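Publicaciones > Cuadernos de Consumo y Hogar > Sección 4

Imprimir | Enviar por correo electrónico

4. Permanencia de los envases de higiene en el hogar y hábitos de reposición

4.1. Planteamiento

Los estudios sobre residuos domésticos se han ocupado sobre todo del momento en que el envase abandona la vivienda. El periodo anterior, durante el cual el recipiente permanece en uso, a medio vaciar o simplemente guardado, ha recibido una atención menor. La presente sección examina dicho periodo a partir de los diarios de hogar recogidos en el municipio de Leone y en el distrito de Plera, dos zonas de composición residencial distinta y con sistemas de recogida selectiva comparables.

Se entiende por permanencia el intervalo que media entre la apertura del producto y su salida definitiva del hogar, con independencia de que el contenido se haya agotado. La definición incluye, por tanto, los envases que se conservan para un uso secundario, así como aquellos cuyo contenido ha dejado de utilizarse sin que medie una decisión expresa de desecharlos.

4.2. Muestra y procedimiento

Participaron 800 hogares, distribuidos entre ambas zonas en proporción a su población. Cada hogar cumplimentó un diario durante 27 semanas, en el que se anotaba la entrada de todo envase de higiene personal, su ubicación habitual y la fecha de retirada. Las anotaciones se realizaban los martes, a fin de evitar la acumulación de registros en el fin de semana, circunstancia que en la prueba piloto había dado lugar a omisiones frecuentes. Los diarios se transcribieron en la base documental Ketora y fueron codificados por duplicado; las discrepancias se resolvieron por revisión conjunta.

Quedaron excluidos los envases de un solo uso, las muestras promocionales y los productos de prescripción médica. Los recipientes recargables se trataron como una unidad continua mientras no cambiaran de contenido, criterio que difiere del adoptado en trabajos anteriores y que obliga a interpretar con cautela cualquier comparación directa.

4.3. Resultados

El corpus depurado comprende 2000 registros completos. La ubicación del envase resultó ser la variable con mayor capacidad explicativa: los recipientes situados a la vista se retiraron antes que los almacenados en armarios o cajones, y esta diferencia se mantuvo al controlar el tamaño del hogar y el tipo de producto. En Plera, donde predominan las viviendas de menor superficie, la distancia entre ambos grupos fue más reducida.

La adquisición anticipada aparece asociada a una permanencia prolongada. Cuando el producto de sustitución entraba en la vivienda antes de agotarse el anterior, ambos envases tendían a coexistir y el primero quedaba relegado a un segundo plano. El patrón se observó en las 5 categorías analizadas, con mayor intensidad en los productos de cuidado corporal. Los acondicionadores y lociones mostraron, además, una proporción elevada de retiradas con contenido residual, que los participantes atribuyeron a la dificultad de extracción o a un cambio de preferencia.

La adhesión al programa municipal de recarga Plidis no modificó de forma apreciable la permanencia, aunque sí el destino posterior del envase. Los hogares adheridos declararon conservar con mayor frecuencia el recipiente vacío, destinado a una recarga que en parte de los casos no llegó a efectuarse dentro del periodo de observación. La unidad de análisis es en todo momento el envase individual, considerado al margen del lote en que se adquirió.

Figura 1. Botella de plástico de color rosa melocotón, en posición vertical sobre una superficie blanca.
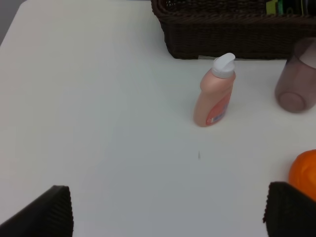

Uno de los informes de evaluación objetó que la permanencia, tal como aquí se define, reúne bajo un mismo término el uso efectivo y el simple olvido, y recomendó que en el seguimiento de Leone se anotara también la fecha de la última utilización de cada producto.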